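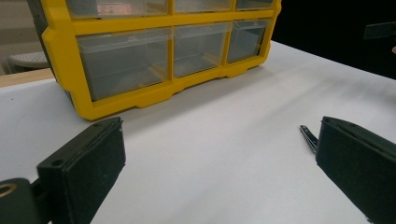

A parts organizer with a yellow frame and clear drawers.

How a Parts Organizer Works

A parts organizer is a box that holds many small drawers. Each drawer slides in its own opening. People use organizers for screws, washers, hinges, beads and other items that are easy to lose.

The frame

The outer part is called the frame. Thick strips called dividers separate the openings. A divider has two jobs. It holds up the drawer above it, and it keeps the drawers on each side from rubbing together. Plastic frames are often made by injection molding: melted plastic is pushed into a hollow metal shape, cools, and comes out solid.

The drawers

Clear plastic lets light pass through, so you can check the contents of a drawer while it is closed. To open one, pull the front straight toward you. Pulling at an angle makes the drawer press against one side of its opening. That pressing causes friction, and friction makes the drawer stick.

Sorting

Sorting means putting things into groups by a rule. The rule can be size, shape, material or use. Choose one rule before you start. If you have 90 screws and two rules, the same screw may belong in two drawers, and you will have to look in both.

Put heavy parts in the bottom row. Weight near the table keeps the organizer steady, even when an upper drawer is pulled out.
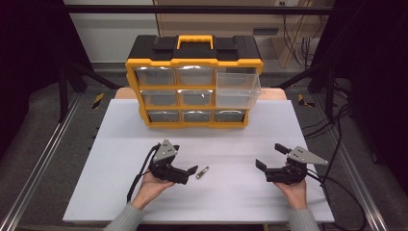 Domenica Zwahlen: I teach a repair class in Merbridge and my students always ask what to do with a part that fits no group. We keep one drawer for those and label it "other." When it gets full, we look for a new group inside it.

An "other" drawer is a normal part of a sorting system. Libraries and museums use similar groups for items that are hard to place.

Try it

Collect 14 small objects. Sort them by size and write down your groups. Mix them up and sort them again by material. Compare the two lists.

Words to know

Divider: a strip that separates two spaces.
Friction: a force that slows things that rub together.
Label: a word or picture that tells what is inside.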